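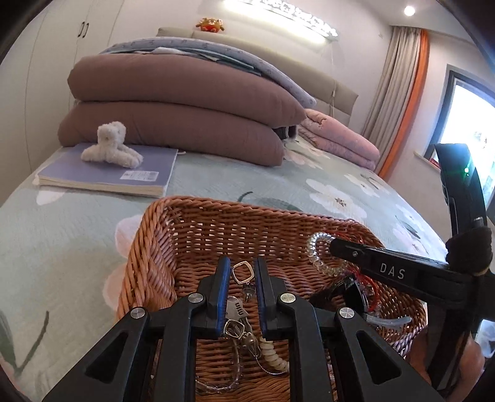

Moving week notes, because people keep asking

3/20/21

OK so we're in. Sort of. Boxes in the hall, no curtains, kettle is plugged in on the floor. Wollemside is quieter than the old street, birds at five in the morning, very loud birds. Writing this with one eye on the clock because the internet guy is coming between noon and whenever.

A few of you emailed after the February post asking how the packing was going. It wasn't. I had 18 boxes taped and labeled by the end of that month and thought I was miles ahead. Then opened the hall closet. Four winter coats, a tent, a bag of bags. Wrote off a whole weekend.

Small stuff is the killer. Furniture is easy, a couch is one thing, you point at it and two people carry it out. But hair ties, watch straps, spare buttons, the odd earring you're keeping in case the other one shows up... every one of those wants a decision. I did about a drawer a night and went to bed cross.

What I'd do again: tip everything small into baskets and just move the baskets. Pillowcase over the top, knot it, done. Sort it at the other end when you're not paying for a truck. Precious Tan told me this back when she moved and I ignored her, so — sorry Precious, you were right.

What I wouldn't do again: book late. Called Drivitero first, they had no trucks left for our date. Tarar had one, $345 for the day, plus mileage I didn't read properly. Drove fine. Smelled like onions. The ramp sticks so if you get the same truck kick it on the left side.

The drive itself was 2 trips, should have been one. We left the bookshelves till last and they didn't fit, so back we went in the dark, me holding a lamp on my lap the whole way. Got in past 10 and ate cereal out of mugs.

Kitchen stuff. I had all the silverware in a Forkico tray and wrapped the entire tray in plastic wrap, drawer to box to drawer, nothing moved. Best five minutes of the week. The plates I did with dish towels and T-shirts, lost one saucer, didn't like it anyway. Spices I should of thrown out. There's a jar of cloves in there that has now lived in three homes.

Bedding — pack it last, unpack it first. Everyone says it and everyone is correct. Bed made before anything else came off the truck. Then of course it turned into the place where everything gets dumped while you work out where it lives. Mine's been a sorting table every day since, cleared at bedtime, covered again by breakfast.

Still to find: the can opener, my good scissors, the screws for the desk (in a sandwich bag, labeled, somewhere very sensible). Still to do: change of adress for the bank, get a second key cut, meet the downstairs neighbor properly and not in a towel.

Oh and the shower runs hot for four minutes then gives up. Landlord says he'll look at it. Will report back.

Comments are open again, I fixed the spam thing. If you've moved with a cat please tell me how, my sister's next and she has two of them. Doorbell, gotta go.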